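Opinion | Home & Garden | Growing Food
32 comments · 663 shares

Stop Thinning Your Carrots and Sow Them Properly

Every April the garden pages fill up with the same advice about carrots. Sow thickly, wait for the seedlings, then get down on your knees and pull out most of what you planted. I did this for nine years. I now think it is a bad habit that we pass along to new gardeners without looking at it very hard.

A carrot seed costs next to nothing, so the waste of seed is not my main complaint. My complaint is with what thinning does to the plants that stay. Carrot seedlings grow with their roots close together, and when you pull one you loosen its neighbors. The soil dries out around them. The smell of bruised leaves hangs over the bed, and if you garden where carrot fly is a problem, as I do in Flindport, that is the last thing you want on a still evening.

The usual answer is to thin in the rain, or to snip with scissors, or to water before and after. I have tried all of it. Snipping works best, but it takes most of an afternoon to do a bed of any size, and my back has opinions of its own about that.

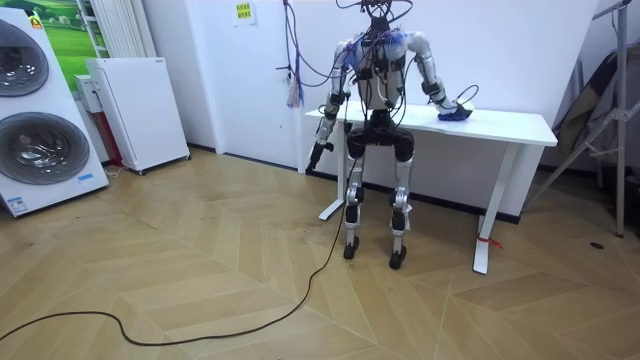 What I do now is sow thinly and accept a few gaps. I draw a shallow furrow, water the bottom of it, and drop seeds an inch apart. They are small and my fingers are not, so I tap them off a folded piece of card. Then I cover them with old potting mix, lay a board over the row, and check under it every day once the first week is past. The board comes off as soon as I see green. One 16-foot row takes me less time than I used to spend thinning half of one.

People object that germination is too uneven for this. Old seed is uneven, yes. A packet that has been open in a warm shed for three summers will let you down however you sow it. Buy fresh seed, keep the row damp, and most of it comes up. Where it doesn't, I drop in a few radishes or leave the space alone. A gap in a carrot row does no harm. The carrots on either side get a little fatter.

I would also say a word against pelleted seed, which is sold as the cure for all this. It is easy to handle, but the coating has to stay wet long enough to break down, and in a dry spring I have had worse results from it than from bare seed at a fraction of the price. Gardeners with heavy, moist soil may find the reverse. Seed tape I have less against — it is only thin sowing that somebody else has done for you — but you pay for the paper.

There is one case where I would still thin, and that is when you want the baby carrots for the kitchen. Sow at half an inch, wait until the roots are as thick as a pencil, and pull every other one for supper. I count that as a harvest. It is a different thing from throwing away a handful of threads in May.

The carrots I am pulling this month were sown in the third week of April and have not been touched except for weeding. A few are forked, where I hit a stony patch I should have dealt with over the winter. The rest are straight and a decent size, and there is a second row coming along behind them for fall.

Filed under: Vegetables, Root Crops, Sowing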